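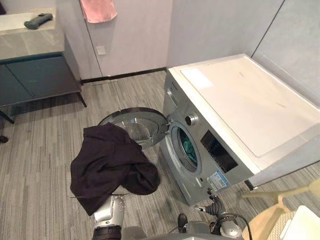 Dunkles Wäschestück im linken Greifer, ein türkisgrünes hinten in der Trommel.

Zornden Wäsche -- Aufgabenpaket für zweiarmige Roboter
Hersteller: Tratel
Stand der Produktseite: 11. Februar 2022

Schön, dass Sie sich für Zornden Wäsche interessieren! Wir bekommen zu diesem Paket mehr Post als zu allem anderen, was wir anbieten, und fast immer steht irgendwo im Brief dieselbe Frage: Kann die Maschine das denn nun, die Wäsche machen? Deshalb ist diese Seite etwas länger geraten, als es bei einem Softwarepaket üblich ist. Wir möchten, dass Sie vor der Bestellung wissen, was Sie bekommen, und auch, was Sie vorerst weiter selbst erledigen werden.

Zornden Wäsche ist ein Paket für Labore, Hochschulen und Entwicklungsabteilungen, die mit einem zweiarmigen Roboter mit Mehrfingerhänden arbeiten. Es umfasst den Weg der Wäsche aus einem Frontlader in einen Korb: Tür öffnen, in die Trommel fassen, Stoff greifen, herausziehen, ablegen. Das klingt nach wenig, wenn man es so hinschreibt, und wer es einmal einer Maschine beigebracht hat, denkt anders über den eigenen Waschtag.

Lieferumfang
Aufgabenbibliothek Wäsche mit 3 Abläufen (Tür öffnen, entnehmen, ablegen)
Steuerungssoftware Adugna
Bedienplatz Unthorpe zum Vormachen und Eingreifen, mit Notabschaltung
Handbuch auf Deutsch und Englisch
2 Tage Einweisung bei Ihnen im Haus

Roboter, Waschmaschine und Korb gehören nicht zum Lieferumfang. Welche Arme und Hände sich mit Adugna verbinden lassen, klären wir gern vorab mit Ihnen, am besten schicken Sie uns die Typenbezeichnungen gleich mit der Anfrage.

So wird gearbeitet

Am Anfang steht immer ein Mensch. Am Bedienplatz Unthorpe werden die Griffe vorgemacht, Adugna zeichnet die Bewegungen beider Arme auf, und aus den Aufzeichnungen entsteht Schritt für Schritt ein Ablauf, der auf Ihren Raum und Ihre Waschmaschine passt. Das braucht Geduld! Ein Handtuch, das glatt in der Trommel liegt, ist für die Hand etwas völlig anderes als dasselbe Handtuch, wenn es sich um einen Pulloverärmel gewickelt hat, und beides möchte geübt sein. Planen Sie für den Anfang lieber wenige Wäschestücke ein, gern in Farben, die sich gut voneinander und vom Korb abheben.

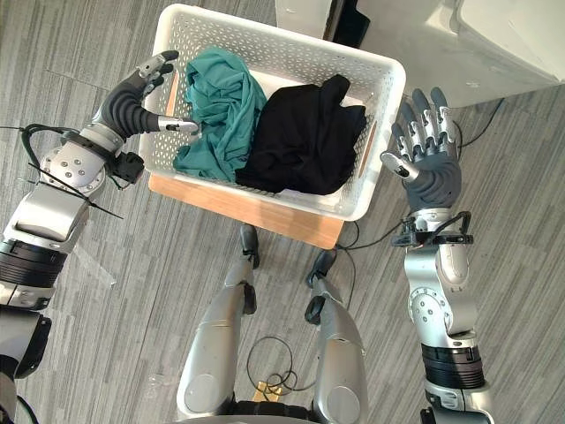 Muss während des Ablaufs jemand im Raum sein?
Eine eingewiesene Person bleibt immer in Reichweite der Notabschaltung, auch bei Abläufen, die schon lange ohne Eingriff funktionieren.

Was heute gut geht und was noch nicht

Mittelschwere Stücke mit etwas Griff sind dankbar: Sweatshirts, Arbeitshosen, kleinere Handtücher. Hat die Hand den Stoff einmal sicher gefasst, kommt er meistens auch mit. Mühsam wird es bei allem, was dünn und glatt ist, und Socken sind unser ewiges Sorgenkind -- sie bleiben in der Falte der Türdichtung liegen, wo sie ja auch bei Menschen gern übersehen werden. Bettwäsche empfehlen wir im Moment gar nicht. Ein Spannbettlaken, in dem sich der Rest der Ladung versteckt hat, bringt Zornden Wäsche zuverlässig in Verlegenheit.

Das Falten ist nicht Teil des Pakets. Wir wissen, dass viele sich genau das wünschen (wir selbst auch, das dürfen Sie uns glauben), und es wird im Haus daran gearbeitet. Einen Termin nennen wir erst, wenn wir ihn halten können.

Und schnell ist die Sache auch nicht. Wer daheim mit einem Armvoll Wäsche in einem Zug fertig ist, wird beim Zuschauen unruhig werden. Für einen Haushalt, der einfach nur Zeit sparen will, ist das Paket daher noch nichts, und wir raten in solchen Fällen freundlich ab. Für alle, die untersuchen möchten, wie sich weiche, formlose Dinge greifen lassen, ist es dagegen ein guter Ausgangspunkt, und ein recht unterhaltsamer dazu.

Aufstellung und Platzbedarf

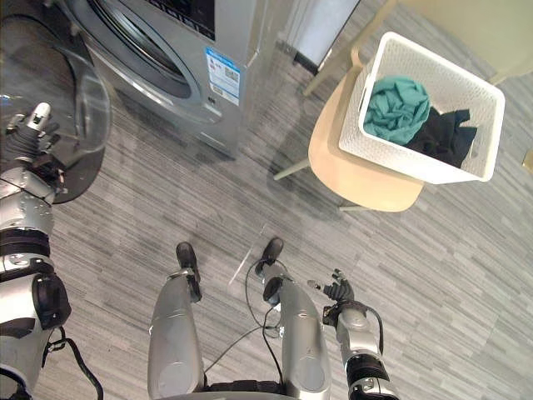 Über die Einrichtung des Raums wird bei der Bestellung selten gesprochen, dabei hängt am Standort des Korbs sehr viel. Er soll für beide Hände erreichbar sein und darf der Tür nicht in die Quere kommen. Schwingt sie wie auf dem Foto nach links auf, ist rechts vor der Maschine ein guter Platz für den Korb, und erhöht steht er günstiger als auf dem Boden, ein gewöhnlicher Stuhl mit breiter Sitzfläche reicht dafür völlig. Achten Sie nur darauf, dass der Korb mit dem ganzen Boden aufliegt, ein schräg stehender Korb kann verrutschen, wenn die Hand beim Ablegen den Rand streift. Kabel führen Sie möglichst so, dass sie weder unter die Füße des Roboters noch zwischen Stuhlbeine geraten. Bei der Einweisung gehen wir das in Ruhe mit Ihnen durch und rücken auch gern selbst ein paar Möbel.

Voraussetzungen
Frontlader mit seitlich angeschlagener Tür, Öffnung frei zugänglich
Ebener, fester Boden oder kurzfloriger Teppich
Gleichmäßiges Licht, möglichst ohne starke Spiegelungen auf dem Türglas
Offener Korb mit stabilem Rand
Rechner für Adugna mit 4 freien USB-Anschlüssen

Toplader werden nicht unterstützt. Trockner mit seitlich öffnender Tür gehen in vielen Fällen, die Abläufe müssen dafür aber neu vorgemacht werden.
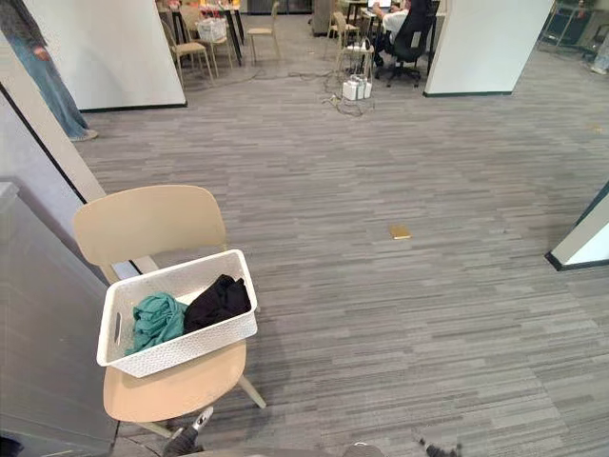

Wäschekorb auf dem Stuhl, weiter hinten der Arbeitsbereich.

Pflege, Aktualisierung, Bestellung

Die Aufgabenbibliothek wird laufend ergänzt, die nächste größere Fassung ist für Juni vorgesehen und geht allen bestehenden Kunden ohne Aufpreis zu. Eigene Aufzeichnungen bleiben dabei erhalten. Wenn Sie uns Aufzeichnungen überlassen möchten, bei denen etwas schiefgegangen ist, freuen wir uns sehr, gerade die misslungenen Griffe helfen uns weiter.

Zornden Wäsche wird nur direkt von Tratel vertrieben, den Preis nennen wir auf Anfrage und abhängig von Ihrem Roboter. Schreiben Sie uns gern auch, wenn Sie noch unsicher sind, und erzählen Sie ruhig ausführlich von Ihrem Vorhaben. Fotos vom vorgesehenen Raum und die Maße der Türöffnung beschleunigen das Angebot.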